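Stays > Lurkmont > Lake Cabins > The Six-Night Quiet Week

I get asked about this one more than anything else I sell, so I finally sat down and wrote the page properly. The Quiet Week is six nights in one of our cabins at Lurkmont, on the north side of the lake, with the boat pass and the firewood already in the price. It costs $1064 per cabin. That's for the whole cabin, so if you bring your sister and her kids it's the same number (please do bring them, the bunk room is wasted on suitcases).

I've been booking people into Lurkmont since before the road was paved, back when I ran the desk at Masbridge Travel by myself, and I still drive up every February to sleep in a different cabin and see what needs fixing. This year it was the mattresses. The back bedrooms all have new ones now, medium firm, and I slept like a rock on mine.

What you get: a queen bedroom, a bunk room with two sets of bunks, one bathroom with a real tub, a porch that faces the water, and a kitchen you can cook a proper supper in. Sheets and towels are on the beds when you arrive. Bring your own beach towels, and bring slippers, the floors are chilly in the morning. There's a coffee maker that takes regular ground coffee. Dish soap and paper towels are under the sink.

The cabins sit some 80 yards back from the shore, down a gravel path with a handrail. It's an easy walk but it isn't lit, so pack a flashlight if you like being out on the dock late. I do! The stars are ridiculous up there.

Your boat pass is for the Yoshida dock, five minutes down the shore road. It covers canoes and rowboats for the whole stay, life jackets included, and you can take one out as many times as you want. The motorboats are extra and you pay for those at the dock. Kids' life jackets go fast in the middle of summer, so get down there early or bring your own.

Getting there is easiest by car. If you're coming without one, the Zukitz shuttle stops at the general store in Masbridge and goes right to the cabin office. You book the seat with me when you book the week, and I need to know how many bags. Bikes are fine if you tell me ahead of time. Dogs aren't allowed on the shuttle, though they're very welcome in cabins 2 and 5.

Check-in starts at 4 in the afternoon and check-out is 11. I can sometimes get you in sooner, so ask. The first week of the season starts on 8th May and it's usually the cheapest time to add a seventh night. The water is freezing then, fair warning, but the trails are lovely and you'll hardly see a soul.

A deposit of a quarter holds your cabin and the rest is due a month before you arrive. If your plans change before then, I'll move you to another week at no charge. After that I'll do my best, but I can't promise.

Call or email and tell me who's coming and which week you're thinking of. I answer everything myself, usually in the evening. 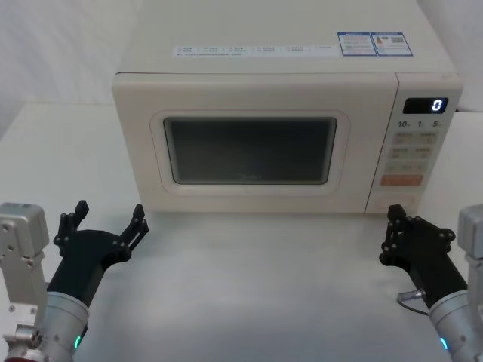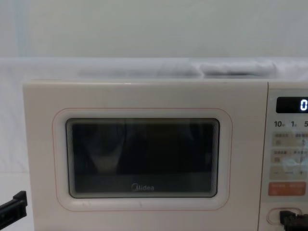

Cream-colored microwave, two views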